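Projektbericht: Mehrwegbehälter in der innerbetrieblichen Kommissionierung

Studiengang Logistik und Materialwirtschaft, Projektmodul im vierten Semester
Kooperationspartner: Lehner Versandtechnik, Standort Drustura

1. Ausgangslage

Der Kooperationspartner stellt die Kleinteilkommissionierung seit März schrittweise von Einwegkartons auf Mehrwegbehälter aus Kunststoff um. Am Standort sind derzeit 3.384 Behälter im Umlauf. Aufgabe der Projektgruppe war es, den Behältertyp auf seine Eignung für die manuelle Entnahme zu prüfen und Vorgaben für Reinigung und Bereitstellung zu erarbeiten.

2. Beschaffenheit des Behälters

Untersucht wurde der blaue Behälter in der am Packplatz üblichen Ausführung. Die Innenwände sind glatt, der Boden ist mit einem regelmäßigen Raster aus kleinen quadratischen Feldern versehen. Der obere Rand ist kräftig ausgebildet und gerundet. 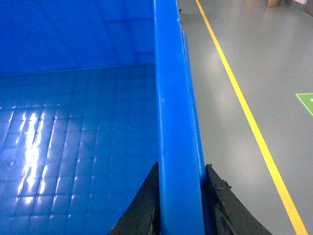
Für die Entnahme ist vor allem der Boden von Bedeutung. Flache Teile wie Dichtscheiben und Beutelware ließen sich im Versuch leichter greifen als auf der glatten Vergleichsfläche eines Kartons. Nachteilig wirkt sich das Raster bei der Reinigung aus, da sich Kartonstaub zwischen den Erhebungen festsetzt.

3. Durchführung

Die Versuche fanden an einem Packplatz in Halle 2 statt. Aus dem Bestand wurden 20 Behälter entnommen und in neun Durchgängen mit jeweils 100 Kleinteilen befüllt, vollständig entleert und anschließend einer Sichtprüfung unterzogen. Geprüft wurden Rand, Innenwände, Ecken und Boden. Die Befunde wurden in der Erfassungsmaske Sodero dokumentiert, die der Standort auch für die Wareneingangsprüfung verwendet.

Die Ecken und der Übergang zwischen Wand und Boden erwiesen sich bei der Sichtprüfung als schwierig. Je nach Stellung des Behälters zur Deckenbeleuchtung liegen diese Bereiche im Schatten, während an anderer Stelle Spiegelungen auftreten.

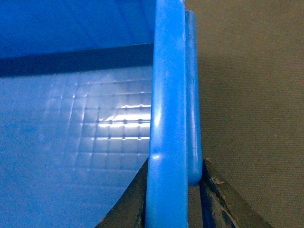

Ab dem vierten Durchgang wurde der Behälter daher während der Prüfung einmal um die Hochachse gedreht. Der zusätzliche Zeitaufwand ist gering und wurde in die Arbeitsanweisung übernommen.

4. Empfehlungen

Die Projektgruppe empfiehlt, die Böden vor jeder Neubefüllung abzusaugen. Feuchtes Auswischen sollte auf sichtbare Verschmutzungen beschränkt bleiben. Behälter mit Rissen am Rand sind auszusondern und getrennt zu lagern. Eine Übertragung der Ergebnisse auf den Standort Pudcombe ist erst nach einer gesonderten Prüfung möglich, weil dort ein anderes Stapelmaß verwendet wird.

Die Arbeitsanweisung und die Prüfliste sind dem Bericht als Anlagen A und B beigefügt.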